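Refinishing a veneer table top - oil or water-based?
Woodwork and Repair > Finishing

drasham70
Posted in November

Getting ready to put a new finish on our dining table and I can't decide between hardwax oil and a water-based poly.
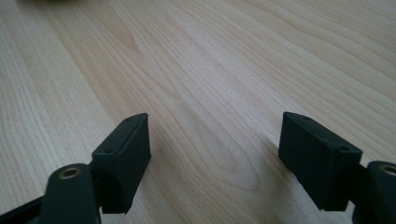

The top. Pale veneer, wavy grain.

It gets used every day, two kids, lots of homework. I don't want it to go yellow. The wife's uncle says oil or nothing. Budget is $70 for the finish itself, I already have the sander and pads.

ginalby
Water-based, satin, three thin coats. I did a birch desk that way and it's still the same color. Oil looks nice but it will warm up a blond wood no matter what the can says.

Hutitz
Disagree with the above. Poly is fine until somebody drags a pot across it, then you're sanding the entire top to fix one scratch. With hardwax oil you rub a bit more into the bad spot and go on with your day. On veneer you don't want to be sanding twice.

ginalby
You can scuff poly and recoat. You don't have to go down to bare wood.

Hutitz
You can if the scratch is shallow. Kids with pencils don't make shallow scratches.

Ülle Sakalauskas
Whichever you pick, leave the belt sander in the shed. Newer veneer can be thinner than a business card and I have gone through it twice, both times at the edge. Hand block, 180 then 220, and stop as soon as the old finish is dull. Do you know what's on it now?

drasham70
No idea what's on it. Water beads up for a minute or so and then leaves a dark mark.

Ülle Sakalauskas
Then it's worn thin or it was oiled. Wipe the underside with denatured alcohol on a rag. If it goes sticky it's shellac or lacquer.

Lý
Some hardwax oils come in a version with a little white pigment for pale woods. Keeps the yellow down. I paid $96 for a can last spring, so over your budget, but it covered two tables and a shelf. Test it underneath first - mine went chalky where I put it on too heavy.

ginalby
$96 and chalky. I'll stick with poly.

drasham70
Alcohol did nothing, not sticky at all. Going to try a sample of each on the underside and leave them for a week.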